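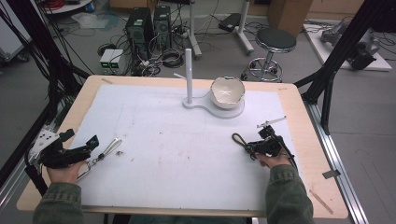

OLTORORA, June 13, 2022

# Ruba Sleiman's departure: questions and answers

**Is Sleiman leaving the club?**

Yes. The goalkeeper told teammates after training and posted a short message to supporters that evening. Her contract with Oltorora ends this month and she will not sign a new one.

**Is she retiring?**

She hasn't said so. Her message reads, "I am leaving Oltorora. I have not decided about anything else." The club has no further information.

**How long was she here?**

She played 11 seasons and made 322 appearances in all competitions. Both are club records for a goalkeeper.

**Was she offered a new deal?**

Yes, one year with an option for a second. Head coach Rami Bataineh said he wanted her to stay and that talks were friendly.

**Who will be in goal next season?**

That hasn't been settled. The club is looking at a loan from Zoubi and expects to have two keepers signed before preseason.

**Will there be a farewell match?**

A friendly against Kostska is planned at the home ground, which holds 2463. Season ticket holders can book first. Nearly 600 seats are set aside for youth teams and their families. The date will be posted on the tickets page.

**I ordered a shirt with her name on it. Can I get a refund?**

Orders that haven't been printed can be changed or canceled at the club shop. Printed shirts can't be returned unless they are faulty.

**Will her number be retired?**

No decision has been made. The number 1 shirt won't be given out before the friendly.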